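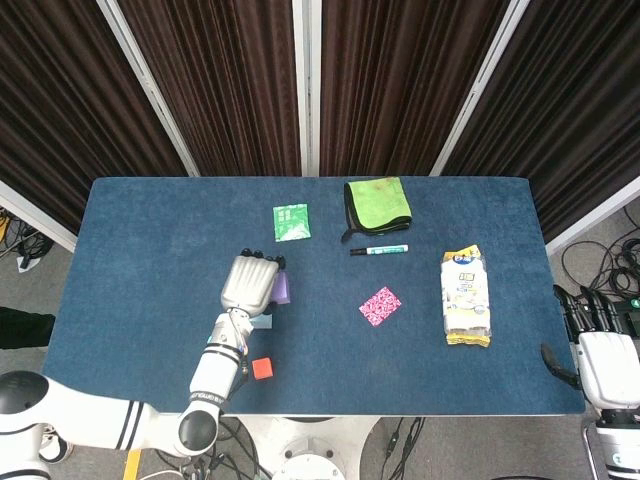 Where the film is up to

Hi Viktória,

Second report on Gavden, covering everything since the rough cut in June. It's been a busy stretch and I'm pretty happy with where we've landed!

The edit is at picture lock, bar one scene. Woo-jin Bae and I trimmed seven minutes out of the middle (mostly the ferry argument, which we both loved and which was killing the pace). Bit-na Won watched the new version cold and said she never once checked her phone, so I'm taking that as a win. The one scene still open is the kitchen reunion - we have two endings for it and I keep changing my mind. I'll settle it before the sound mix starts.

Music

Jonatan Bakke has delivered cues for the first two acts and they're gorgeous, a lot of cello and an old pump organ he found somewhere. Act three is a bit behind. He's asked for an extra fortnight and I've said yes.

Money

We're $2448 under on post, thanks to Tratar giving us a better rate on the colour grade. I'd like to move $1000 of that to the organ and cello recording sessions and keep the rest aside for captions. Could you let me know if that needs a formal variation? Last time I just emailed Abdul-Rahman Opoku and he sorted it, but I don't want to presume.

Screenings

Choo has offered us its theatre for a cast and crew night, roughly 300 seats, so there's room for your whole office if you'd like to come along. The trailer's next on my list - I've got a first pass I don't like much, and a better one in my head.

I'll send the locked cut through as soon as the kitchen's decided.

Cheers, and thanks again for backing us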